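Grenderley open day, who went?
Robots and Automation > Shows and visits

mkettle_shop
27 September 2025
Went to the Grenderley open day with my brother-in-law. Sign at the desk said 500 visitors registered. Parking was fine if you came in from the back road. The main hall had the usual pallet cells behind fencing. The part I liked was the tabletop demo room upstairs, where they let you stand close for 30 minutes if you got a slot. Anyone else get in?

palletjack88
Got a slot, left early. Slow. I run a line that moves 3813 cartons a shift and I can't see what a toy table has to do with that.

mkettle_shop
It isn't meant for cartons. Muthu Rao ran our session and said up front that the room is for mixed objects and for people writing their own tasks. My photo from the session:

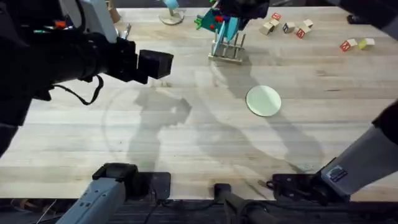
Shadows were my main question for Rao. The lights are overhead and the arms throw big soft shadows right across the planks, and I wanted to know if that bothers the vision side. Look at the mint-green plate lying flat in the middle, it's sitting in shade while other parts of the table are bright. He said they leave the lighting alone on purpose and that plates are harder than blocks anyway, flat ones most of all. I asked if a plate standing in the rack, like the light blue one, is easier to grab. He said yes, as long as there's nothing in front of it.

palletjack88
So a dish rack needs more than one robot arm. I'll stick with suction cups.

saimi_i
We had the slot after lunch with Jouko Hakala. He was good on cabling, less good on software. Somebody in our group asked about the cable hanging in a loop under the left gripper and he spent a good part of the session on strain relief. I took two pages of notes. We have the same trouble at work with a Mustonen arm, the cable catches at full reach.

benchtop_rad
Did they say what the grippers cost? The Skorkik booth downstairs had one listed at 1395 but the guy didn't know if that included the mount.

saimi_i
Mount is extra. I asked. Adapter plate too if your arm isn't one of theirs.

benchtop_rad
Figures. Thanks.

mkettle_shop
@palletjack88 suction would do fine on the flat plate, I agree. I don't see it picking up that teal toy with the red dots all over it.

palletjack88
Depends on the cup. Bellows type might. But fair, I wouldn't bet on it. Still think they should put a cycle time on the wall.

saimi_i
Hakala said they don't time it. I'd have liked a number too.

benchtop_rad
Next one is in December at the Grasell building, registration is by email only. I'm going if anyone wants to split the drive.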